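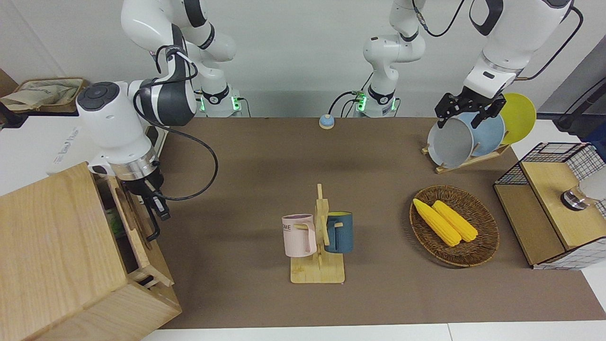 Search the archive Enter keywords Go

Re: Open day at Pelkonen -- did anyone go?

Date: 4 June 2021
From: Koen Willems
To: Broststead Automation list

> I see Pelkonen had their doors open again and that the two-arm kitchen
> demo was the main draw. We're being asked to put money aside for
> something like it at Revine, for the dish return line. The brochure says
> "ready for everyday household and catering tasks." Did anyone on the
> list go, and would you trust that sentence? Mostly I want to know
> whether it can handle plates that aren't their plates.

I went. No, I would not trust that sentence.

First, what you get to see. They have two white arms mounted at the back of a brown table, each with a black two-finger gripper, and a set of kitchen things laid out in front: a plate rack with three dishes standing on edge, a mug tree with two mugs on it, a wicker tray with a couple of corn cobs. The job I stayed for was the plate rack. One arm comes down over the rack from above, goes for the grey dish at the front, and moves it over to the tray side of the table. Then it does the same with the blue one.

I watched seven runs. It got the grey dish out cleanly in most of them. In 2 of the 7 it closed on the rim at a bad angle and the dish swung, and the person running the demo stopped the arm and put everything back by hand. I don't hold that against them. What I do hold against them is that putting it back by hand took longer than the run itself, and the talk afterward only mentioned the runs.

On your question about other people's plates: I asked. The answer was that the software, which they call Sokico, "generalizes well to unseen dishware." So I asked if we could try a plate from the coffee table in the hall. We could not, for insurance reasons. Make of that what you like.

Look at what they picked, too. The dishes are grey, light blue and yellow, so it's easy to tell one from the next. They stand upright with a rim sticking up where a two-finger gripper can get at it. Your dish return line at Revine, if I remember it right, is white plates in a stack with gravy on them. Different problem. I'd want to see one wet plate before I talked about money.

Speed: slow. They quoted 50 dishes an hour as a target, and I'd like to stress target. A teenager with a summer job would laugh at that. The grip force is set on a scale that goes up to 255, and when I asked what value they used for the dishes I was told it "depends on the task," so somebody is still tuning it by hand for each object. Ask them how long that tuning takes. I couldn't get a number.

To be fair to them -- the arms themselves are good. Smooth, quiet, and I never felt nervous standing near them. The two arms working over the same table without getting tangled is harder than it looks, and I've seen worse from bigger outfits. The staff were friendly and a couple of the younger ones were a lot more frank than the slides were. One told me the mugs are the hard part, getting a handle back over a peg, and that they'd only started showing it since October. In my seven runs the mugs stayed where they were.

If I were you I'd write back to Pelkonen and ask for these, in writing:

- a run with your own plates, in your own rack
- the number of times a person had to step in, per hour
- who does the setup when the dishes change, and what it costs

If they say yes to the first one I'll drive over and watch, and I'll say so on this list if I was wrong. Until then I'd keep the money for a second dishwasher rack and a better conveyor.

I have my notes typed up if anyone wants them. They're mostly complaints about the parking.

Koen

--
Koen Willems
Broststead

Last updated: 4 June

Contact the list owner | Copyright Broststead Automation list | Back to top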